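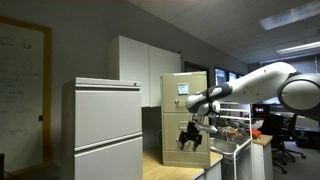 Whiteboard and the beige filing cabinet.

Pomero word lists - README

Readme for the Pomero dialect recordings and the word lists that go with them. Rough notes for now, will tidy up when the second batch is in.

What's in it

149 recordings, all short, all WAV. One speaker per file. Each has a plain text transcript with the same name. There is also words.csv, which is the bit most people want - headword, local spelling, meaning, which recording it comes from.

Folders

audio/ - the recordings
text/ - transcripts, one per recording
lists/ - words.csv and the older kitchen and farm lists
old/ - leave alone please, links in the thesis still point there

Where it came from

Recorded in Pomero and the farms above it, mostly November, mostly in kitchens. 32 speakers. Italo Galli did the interviews, Gualtiero Bortolotti did the transcripts and then went back over Italo's spellings, so blame him for the double consonants. Speakers were asked to talk about food, weather, animals and what they did at school. A few went off on one about the road. We kept those in, good verbs.

Spelling

No standard spelling for this dialect so we made choices. Long vowels doubled. The "sh" sound is always sc before e and i, sh everywhere else - ugly but it sorts properly. Stress marked only where it isn't on the second last syllable. Files transcribed before we settled this are flagged "early" in the notes column, don't trust thier accents.

Known problems

- 4 recordings have a fridge humming all the way through. Usable for words, no good for measuring vowels.
- Speaker ages are in bands, some blank. People didn't want to say.
- Cheese words are over-represented. By a lot.
- recording 56 has two people talking at once from halfway, transcript only follows the older one
- meanings are in Italian and English but the English ones are quick and a bit flat. Corrections welcome
- csv is UTF-8. Opening it straight in a spreadsheet can wreck the accents, import it instead

Using it

Fine for teaching, study, making a dictionary. Please don't post the audio by itself or try to work out who anyone is - small place. Names are taken out of the transcripts but you can still hear a few. If you spot one send us the file number and the time and we'll bleep it.

Changes

v2 - spelling redone, words.csv merged from three lists, duplicates mostly gone
v1 - first upload, audio and rough transcripts only

To do

Plural forms. Proper index of place names. Ask Gualtiero about the two words for hail.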